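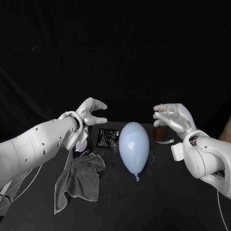

Photo: Halina Kozłowski

So Porkby has hands now! Two of them, and this is what most of my August went into. The left one sits nice and open, fingers in a big C, and the right one is the pincher, which I rebuilt 3 times before I liked how the fingertips came together over the thumb.

The balloon was Eduardo's idea. I wanted to start with the little brown jar (heavy-ish, doesn't roll much, can't pop) and he said no, start with something that scares you. Fine. It's pale blue and I have a bag with 16 more, so we can afford to be brave.

Still on my list: the wrists. I left the housings open so I can get at the wiring without taking out 321 tiny screws, okay, slight exaggeration, but Ha-rang keeps telling me to print proper covers and she's right. The thin white cables need clips too, they hang wherever they like at the moment.

If you're in the Zorkside workshop on Thursday evening, come by our table and say hi. Bring snacks, and maybe a spare hex key, I've lost two already and I'm down to borrowing Simão's.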